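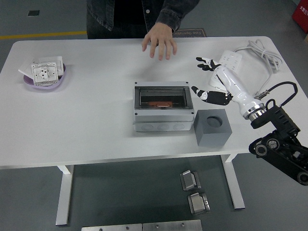

Romana Slanina wants the whole bench stripped of "anything with a flex on it" before the next inspection, and she put that in writing twice. I don't agree, and the comments under the items give my grounds.

Search this site: checklists, forms, fuse

ELECTRICAL PARTS BENCH CHECK, DUNHOLM TRAINING WORKSHOP
Sheet 383, June. Checked by Raili Turunen

1. Table stable, legs sound.
Pass. White table, metal legs. I leaned on both ends and it didn't rock.

2. Power strip free of cracks and scorch marks.
Pass on looks. I have very little faith in looks. The test label scheme says it gets a proper test every year, and I'd like to see the record before anybody tells me it has been done.

3. Flex not coiled while in use.
Query. The cable on the white strip is bundled at the back corner of the table. Fine for storage. If it's going to feed a heater it must be unwound all the way, and "we only use it for a lamp" is what I was told last time as well.

4. Distribution box lid shut and screwed at the corners.
Pass. Grey plastic, dark see-through window, screws in. Someone had written "safe" next to this item on the old sheet. A closed lid means the lid is closed. Isolate and prove dead before opening, same as any other box.

5. Cable entries: unused knockouts still in place, used ones fitted with glands.
Check by hand each time. A push with the thumb will find a loose one. The Brureo leaflet claims its blanks "cannot work free". I'll believe that after a winter in our store.

6. Switch panels stored without strain on the contacts.
Advisory. Two white panels share the shallow purple tray and one leans over the rim. I'd lay them both flat or find a bigger tray. Abundio Ledesma thinks this is fussy. He may be right, but he doesn't do the reordering.

7. Loose blocks and fixtures kept back from the edge.
No fault noted. The dark grey block with the hole in it can go on the shelf when the bench isn't in use.

8. Sleeves and cuffs kept clear of any open terminals.
Reminder given. Jackets buttoned or off.

Result: pass with one query (item 3) and one advisory (item 6). Test record for the strip to be shown to me, on paper.

808 shares | 100 comments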